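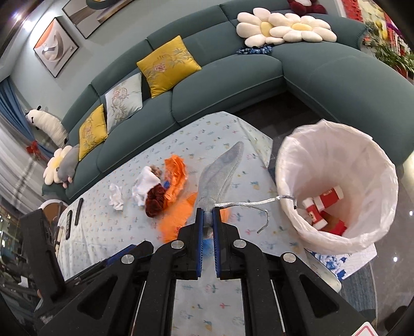
Where do dreams go when you wake up?

August
By the Prevside Junior explainer writer
60 shares | 11 comments

I had the best dream last week and I can tell you almost nothing about it. There was a ferry. I think I was in charge of the ferry, or at least I was wearing the hat. Somebody wanted me to deliver a very large cheese to a place called Flavosholm (I've looked, and I can't find it on any map in my house), and it was terribly important that I got there before the shops shut. Then I woke up, went downstairs, put the kettle on, and by the time it had boiled the whole thing had leaked out of my head except for the hat and the cheese.

I bet you've had one of those. You open your mouth to tell everybody at breakfast and it's gone! So I spent a few evenings reading about dreams and why they're so slippery, and I want to tell you what I found, including the bits that scientists are still arguing about.

First, what is your brain up to at night?

When I was small I thought going to sleep was like switching off a lamp. Click, dark, nothing happening until morning. But your brain stays busy all night long. It moves through different kinds of sleep, one after another, and when it gets to the end of the list it goes back and starts again. It does this several times before morning.

Some of that sleep is light, when a creaky stair might wake you. Some of it is very deep, and if anyone has ever carried you in from the car without you noticing, you were probably in the deep kind. And then there's a sort called REM sleep. You say it to rhyme with "gem". The letters stand for Rapid Eye Movement, and it's called that because your eyes really do dart about under your closed eyelids. If you have a dog or a cat you may have seen something like it, with the paws twitching as well.

You can dream in any kind of sleep, but the long, strange, story-ish dreams with ferries in them mostly happen in REM. During REM your brain is nearly as lively as it is when you're awake. Most of your muscles, though, go floppy. Your brain sends them a message that says "stay put", so that when you dream you're climbing a tree you don't try to climb the wardrobe.

REM comes round again and again through the night, and the visits usually get longer as morning gets closer. That's why so many of the dreams you remember are ones you were having just before you woke up.

So everybody dreams?

Nearly everybody, as far as we can tell. I have a friend who swears she never does. But when scientists invite people like her to sleep in a laboratory, and wake them up in the middle of REM, a lot of them say something like "oh, I was at a swimming pool and it was full of library books". They were dreaming. They just didn't usually hang on to it.

I worked something out with a pencil here. If you had a dream you could tell a story about every night for 500 nights, and you wrote one page on each, you'd have a book fatter than any I own. And most of us would have a few pages with scribbles on them and the rest blank.

Why they slip away

Think about how you remember an ordinary thing, like what you had for tea yesterday. When it happened, your brain was taking notes. There's a part deep inside your head called the hippocampus (hip-oh-CAM-pus, and it's named after a seahorse, because somebody thought it was the same shape) and it has a big job in making new memories and helping them stick.

When you're in REM sleep, the note-taking doesn't seem to work in the same way. Your brain uses chemicals to pass messages about, and one of the ones that helps us pay attention and remember, called noradrenaline, drops very low during REM. Don't worry about spelling it, I had to look twice. With so little of it around, the dream plays but the notes are terribly faint. It's a bit like writing on a steamed-up bathroom window. The words are there, you can read them for a moment, and then the window clears.

There's another idea, which may be true at the same time. When you wake up, real life comes barging in. Is it a school day? Where's my other sock? What's that smell, is it toast? All that new stuff crowds in and the dream gets pushed out of the way before you've had a proper look at it. I think that's what happened to me and the kettle.

And a third thing: dreams are muddled. It's easier to remember a story when one bit leads sensibly to the next bit. If I tell you I walked to the shop, bought some stamps and came home, you could probably tell it back to me tomorrow. But in a dream the shop turns into your gran's kitchen and the stamps are fish, and there's no string holding it all together, so the bits roll off in different directions.

Scientists don't all agree about which of these matters most. They don't agree about what dreams are for, either. Some think dreaming helps us sort out feelings. Some think it's practice for tricky situations, or that it's to do with tidying up memories, and some think it might just be what a busy brain does when it's got nothing to look at. I quite like that grown-ups with very large computers are still puzzled by it.

Why do I remember the scary ones?

Because they wake you up, mostly. A nightmare can jolt you right out of sleep while it's still going on, so you catch it fresh. Strong feelings help memories stick as well, and being chased by a giant snail is a strong feeling, even if it is a slow one.

If a bad dream keeps coming back, tell a grown-up you trust about it in the daytime. Some people find it helps to make up a new ending while they're awake. I had one about a lift that wouldn't stop, and I decided that next time it would open on a beach. I drew the beach and everything. I did feel better about bedtime after that, and I've still got the drawing.

How to catch one

You can get better at this! It takes a bit of practice and it doesn't work every morning, so don't be cross if you get nothing for a while.

Put some paper and a pencil next to your bed before you go to sleep. Tell yourself, in your head or in a whisper, "I'm going to remember my dream." It sounds daft, but quite a lot of people find it helps.

When you wake up, don't move. Keep your eyes shut and stay in exactly the same position, and ask yourself what was just happening. You might only get a colour, or a feeling, or one silly word. I woke up once with the word "Avano" and no idea at all what it was. A horse? A pudding? I wrote it down anyway, and while I was writing, I got back a long corridor and somebody playing a drum.

Then scribble whatever you've got. Spelling doesn't matter, and neither does the order. Drawing is fine, and so is just telling someone out loud, as long as they don't start telling you theirs first.

Please don't set alarms to wake yourself up in the night to catch more of them. I know it's tempting. But you need your sleep for growing and learning and not being grumpy, and there will be more dreams tomorrow.

Some words from this page

REM sleep: a kind of sleep when your eyes move quickly and your brain is very active. Lots of vivid dreams happen in it.

Hippocampus: a part of your brain that helps make new memories.

Noradrenaline: a chemical in your body that helps you stay alert, and helps with remembering.

Nightmare: a frightening dream, often one that wakes you up.

I've been keeping my own dream paper for a while now. This morning's says "stairs, wet hat, NOT the cheese again". I've got no idea what I meant by it, but the hat does seem to be turning up a lot.

Read 1,451 times
11 comments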